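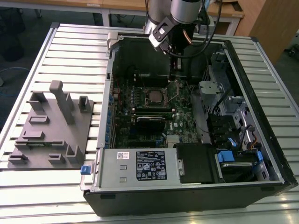

Dunano Office Equipment Users' Club

Print this page | E-mail this page

Five of us went to the Presar open day in August, and I came back less impressed than the brochure wanted me to be. Presar refurbishes office computers and sells them on with a warranty. The warranty is the part I went to ask about.

Kilian Hollenstein led the tour and was good company. He told us 92 percent of what comes in goes out again as a working machine. I asked whether that counted machines sold for parts. He said he would check -- I am still waiting. The wall chart by the stairs gave 208 units for the month, with no word on how many came back.

The test room was closed to visitors. The showroom was open, of course, and very clean. A tower with a new drive and a fresh sticker costs 54 dollars more than the same model at Haso, and the warranty leaves out the power supply.

Coffee was decent. Parking was not. I would buy a monitor from them, maybe -- a computer, not yet.

Recent items
Ostapchuk toner: is the cheap one worth it?
Haso spring sale, what we bought
Minutes of the August meeting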